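Handout 8: Setting up and looking after the card cell

Course: Ilarow Technical, Robot Cell Maintenance
Read before the October lab block. Bring it with you. Coffee stays outside.

1. What the cell is for

The cell takes desktop PC towers apart and puts bits of them back. One arm, one gripper, one slotted aluminum table, one fixture plate with holders on it, and a tower lying on its side with the panel off. The job sheet calls this the Menel cell, after the project that paid for it. The students call it other things, mostly at 4:30 in the afternoon.

Your group is responsible for it for one lab block. That means setup, daily checks, and leaving it in a state where the next group doesn't come looking for you.

2. Placing the tower

Wipe the table first. Crumbs of plastic and stray screws get into the grooves, and a screw under one corner will tilt a chassis just enough to ruin your morning. Lay the tower open side up, push it against the stops, clamp it, then push it again. If it moves on the second push it wasn't clamped, whatever your lab partner tells you.

Cables are the real enemy. A tower is full of them and they all want to be where the gripper is going. Tuck them toward the drive side and keep the space over the board clear. Check this with the arm parked, using your hands, before any program is loaded.

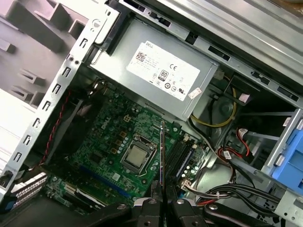
Approach speed inside the chassis is 70 mm/s at most. The arm will happily go faster, and a motherboard will happily crack. Between the table and the tower you can run at 200 mm/s, and there is no prize for more. The limits are stored in the program header, so if you find different numbers there, somebody has been "improving" things. Put them back and write it in the log.

Cards get picked up by the edges. Close the fingers slowly and watch the card while you do it. If it rotates, open, reset the height, and try again. Squeezing harder is the popular answer and the wrong one.

3. Teaching the fixture plate

The plate is where parts wait between moves. Its holders come in different shapes and sizes, so each one needs its own taught position. Yes, every one. Copying a point and adding an offset works nicely on a drawing. Our plate is printed, it has been unbolted and rebolted by several generations of students, and it no longer has much in common with the drawing.

For each slot:

Jog to a point well above it, with the part already in the gripper.
Line up by eye from the front, then walk around and line up again from the side. The second look is the one people skip.
Lower in small steps. Stop when the part touches a wall.
Correct, raise, lower again. You want 3 clean entries in a row before you save the point.
Name the point after the slot. "test_new_final" is not a slot.

Keep the pendant within reach the whole time, with the emergency stop uncovered. A jacket thrown over a stop button defeats the purpose of both.

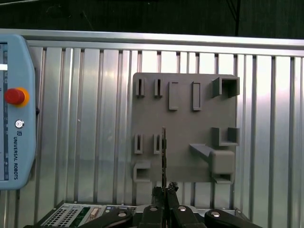
Fig. 1. Thin part held edge-on over the fixture plate, pendant on the table at left.

If a slot that worked last week now refuses the part, check things in this order: plate bolts, fingertips, tool center point, and only then the taught position. Groups that start by reteaching usually end up with a full set of new points and the same loose bolt.

4. Looking after the gripper

Fingertips wear, and they do it quietly. Look at them at the start of each session and compare left with right. Change them as a pair. After any change, redo the tool center point with the Brasness pin, which lives in the drawer marked PIN and is almost always in the drawer marked MISC.

Joint screws: check by hand, snug only. Follow the torque card on the wall if one has really come loose.

Then the cable run. Move the arm slowly through its full working range and watch everything that hangs off the wrist, flat cable included. You are looking for anything that pulls tight, rubs, or drops low enough to catch on the rim of a tower. Do this with a tower in place - an empty table will pass every time.

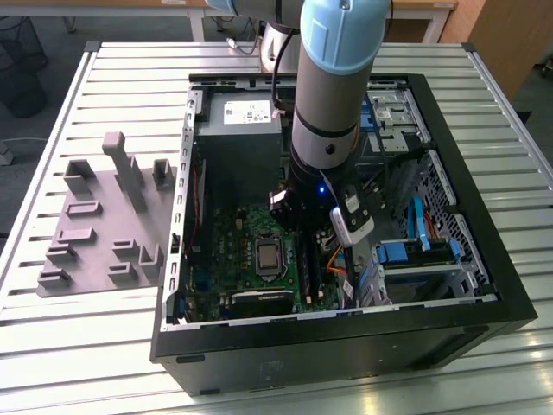
Fig. 2. Arm reaching into the open tower, fixture plate on the table beside it.

5. When it stops by itself

A protective stop means the arm felt something it didn't expect. Take its side for a minute. Look before you press anything. If the gripper is inside a chassis, don't restart the program and don't send it home, as home is a straight line and the drive cage is in the way of it. Support the part, open the gripper, jog straight up, and breathe.

Log the stop: which step, which slot, what was in the gripper. "Robot weird" has appeared in the log more than once and has yet to help anybody.

6. To hand in

One page per group with your slot names, your saved points, and anything you changed. For background read the Kofler notes, chapter 3, and skip the history section unless you have trouble sleeping.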